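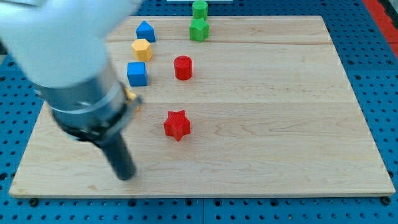
Himgate dry slope: worth a trip before the season?

snowplough_sal
Booked myself in for Friday evening and I am ridiculously excited. Last skied in March, legs have turned to custard since. Has anyone been since they relaid the top section? And is it OK to take my own skis or will the matting ruin them?

EmrysR
Went twice in September and loved it! The new matting at the top is so much grippier, you can put in a proper carved turn from the second gate down. Misters were on the whole time, so it ran nice and quick. I'd hire skis though. I took my old Voyles and the edges needed a lot of work when I got home.
Emrys Rees, Tuesday race group

pistebasher13
Sorry, have to disagree on the skis. Take your own, just not your best pair. The hire ones at Himgate are short and soft and you spend half the session getting used to them. A good thick coat of wax first and you'll be fine. I've done 13 sessions on the same Zivards and they still run lovely on snow.

EmrysR
13 sessions with no damage? Were you sliding down on your back?

pistebasher13
Only for some of them :)
Seriously, it's heat that does it, so don't skid your turns. Keep it clean and the bases hardly notice.

ivana_riv
Oh you'll have a brilliant time Sal! I learned there as an adult and still go whenever I can (my other half thinks I'm mad, going in circles on a wet hill in the dark). Two tips: long sleeves and proper gloves, even if it's warm. The matting takes skin off like a cheese grater. And get there early, as the queue for boots is awful after seven.
Ivana Rivadeneira

snowplough_sal
Gloves, noted! Is the lift still that button thing? I fell off it every single time when I was ten.

ivana_riv
Still the button, but they've slowed it down. Don't sit on it, just let it pull you.

tom_on_edge
I'll be the grump. It's 229 for the season pass now and the run is tiny. For that money I'd rather save up for a couple of extra days at Jellia, where you get 2,000 metres of real descent top to bottom. Plastic taught me bad habits that took a whole week to get rid of.

EmrysR
What bad habits? If anything it punishes you for leaning back. Our juniors come off the mat and they're flying on snow by the first afternoon.

tom_on_edge
Juniors bounce. I sat back because I was scared of landing on the stuff.

pistebasher13
Fair enough, but you can't pop to Jellia after work, can you?

snowplough_sal
Just doing the one session for now, so no pass for me. Going with my old skis and a lot of wax. Anyone else there on Friday? I'll be in the orange jacket, probably next to the lift rather than on it.

ivana_riv
Me! Save me a place in the boot queue.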